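I finally switched doctors, and I am so happy about it that I'm going to write a whole post about primary care. Sorry in advance!

Some background. When I moved to Vastport I kept my old doctor in Mondness, because I liked her and because finding a new one sounded like a chore. That meant a 40 mile drive every time I needed my blood pressure looked at. I'd take a half day off, sit in traffic by the bridge, get seen for nine minutes, and drive home. I did this for four years. Four! Then in April she retired, and a letter came saying my records would be "held pending transfer," and that was the push I needed.

A coworker had been telling me about Suladel Family Health for ages. They have a small office over on the Torvik side of town, in the old shoe store building (if you lived here back then you'll remember the big window, it's still there). I called at 8 in the morning expecting to be told the next new patient slot was in the fall. The person on the phone asked me if the following week was okay. I think I said "for what?"

So, the first visit. They book new patients for a full hour, and I got all of it. The doctor had read my history before she walked in, which I know because she asked me about a knee thing from college that I'd forgotten was even in there. She went through my medications one at a time and asked why I was on each one. For one of them neither of us could come up with a reason! It was prescribed for something that cleared up years ago and just kept getting refilled. We're tapering off it now, with a plan written out on a sheet of paper that lives on my fridge.

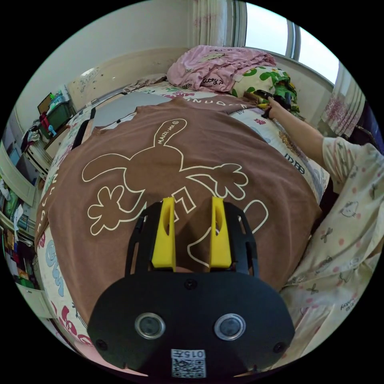
The other thing I love is how they handle the in-between stuff. There's a nurse line, and a real nurse picks up. I've used it twice so far, once for a rash and once because I couldn't remember if I could take my allergy pill with the new prescription. Both times I was off the phone in under ten minutes. At my old place I'd have left a voicemail and gotten a call back while I was in the shower.

They also talk to the specialists, and I mean they really talk to them. I see a cardiologist once a year, and my new doctor had his notes before I'd even gotten to my car. I used to carry a folder around. I was the folder person! I had tabs! I'm keeping the folder for now, but it's in the closet.

Okay, a few complaints so you know I'm not completely gone on the place. The parking lot is tiny and slopes the wrong way. The patient portal logs you out if you so much as look away from it, and the lab results show up there before anyone has explained them, so I spent one evening staring at a number with a little red flag next to it (it was fine, I'd had a big lunch). And the lab itself is in a separate building, so if you need blood drawn, wear decent shoes.

If you're thinking about switching, here's what I'd do. Ask for your records early, in writing, and ask for the whole chart, including imaging. Mine took 22 days. Call your insurance and check the doctor by name as well as the practice, since a group can be in network when one of its doctors isn't. And write down your questions before the first visit. I had eleven and we got through every one, including the embarrassing one.

My next appointment is a quick follow-up on the blood pressure, and I've been taking readings at home twice a day like I was told. The cuff came with terrible instructions and I had it on upside down for the first three days, so those don't count. I'll post again once I know how the taper went.

22 comments | 40 shares

Contact | All posts | Back to top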